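Burndown chart stays flat after moving stories between sprints

Status: Solved
Product: Clalby Boards
Opened by: Florencia Huenchumán
Assigned to: Qusai Majali

Florencia Huenchumán
Hi all! We moved our team over to Clalby in July and we love it so far, but the burndown chart has us stumped. Our current sprint has 78 hours of estimated work in it. People are closing tasks every day, the task list shows them as Done, and the chart is still a flat line at 78. The velocity report for the same sprint looks fine. I tried a hard refresh, another browser, and logging in as Custódio, who has admin rights. Same flat line every time.

Qusai Majali
Hi Florencia, great report, thanks for trying all that first! A few questions:
Were any of the stories in this sprint carried over from an earlier one?
Do you log hours left on each task, or only on the story?
What does Settings > Sprint > Chart source say?

Florencia Huenchumán
Yes, 11 stories came over from the last sprint. We used the bulk move, which is a lovely feature by the way (it used to take me half a morning). Hours go on the tasks. Chart source says "Story estimate".

Qusai Majali
OK, we're getting close! With "Story estimate" the chart only drops when the whole story closes. If your stories are big and none has closed yet, you get a flat line even with lots of finished tasks under them. Please switch it to "Task hours left", save, and then run Rebuild chart from the menu with the three dots. The save alone won't redraw the days that have already passed.

Florencia Huenchumán
Switched and rebuilt. It moved! But now it starts at 78, drops on day two, and jumps back up on day three. We didn't add any work on day three.

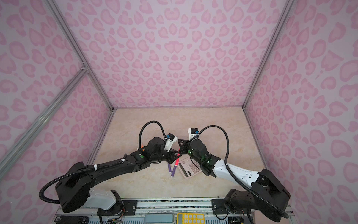 Custódio Louro
Jumping in from Florencia's team. Day three is when I ran the bulk move. I left "Keep original estimate" checked in the dialog, so maybe the carried stories came in with their old hours instead of what was left?

Qusai Majali
Custódio, yes, exactly that! The move reset hours left to the original estimate on every open task. You can fix it without touching the tasks one by one:
1. Open the sprint and filter by "Carried over".
2. Select all, then Edit > Hours left > Restore from history.
3. Pick the last entry before the move.
4. Run Rebuild chart again.
It works on up to 2,000 tasks at a time, so you have plenty of room.

Florencia Huenchumán
Done, and the line goes down like a real burndown now — so happy to see it! The rebuild took 10 seconds. Samira Geagea runs the Besa project next door and had the same bump in her chart, so I sent her the steps and hers is fixed too.

Qusai Majali
Wonderful, say hi to Samira! I've asked Zoila Ticona on our docs team to add a note about "Keep original estimate" to the bulk move page. I'd also like the box to be unchecked by default, and I've put in a feature request for that. Marking this one solved — just reply here if the bump comes back and the ticket will reopen.

Custódio Louro
Voted for the request. Thanks Qusai!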